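How I Collect Book-Shelving Demos With a Hand-Held Gripper

13/08/2019

If you've read my Merkoletti posts you know I've been trying to teach an arm to tidy a desk for way too long. My July batch flopped (the policy kept shoving books into the walls of the holder, ouch), so I threw it out and started over. This is the recipe I use now, and it's a lot less painful!

What you need

A hand-held gripper with the camera mounted on it, a desktop file organizer with at least two compartments, a few books of different thickness, and a patient afternoon. I do my syncing in Asix and train with Vestia, but any behavior cloning setup you already like will do fine.

Step 1: Check your calibration

Open and close the fingers 5 times in front of the camera before you record anything. If the width reading drifts, fix it now. I skipped this once and lost a whole morning of demos, so please learn from my mess.

Step 2: Set up the start position

Put one book flat on the table near the organizer and move it a little between demos. Turn it, flip it, slide it closer. Leave the organizer itself alone for the first batch and only start shifting it in the second. My early mistake was changing everything at once, and the policy learned mush.

Step 3: Record the insert

Come in with the fingers wide, close on the book, lift, tilt, and lower it into a compartment. Go slower than feels natural, especially over the front wall. Then open up all the way before you back off. I also record a bunch of runs with one compartment already taken, so the policy has to deal with a neighbor.

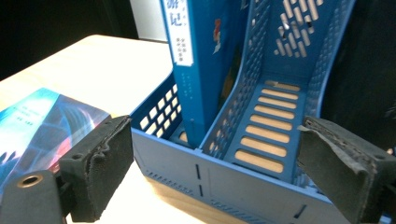
Step 4: Toss the bad ones

I recorded 600 demos and dropped 156 of them, mostly for lost tracking or a fumbled grasp. It stings, but keeping them made my results worse. I use the Pálfi filter script for tracking loss and check the grasps by eye.

Step 5: Train and test

Train on the first batch alone, then on both, and compare the 2 runs on the same start positions. Mine got much better at the tilt once the second batch went in. Thin paperbacks still give it trouble, and I'm trying more wrist angles for those next.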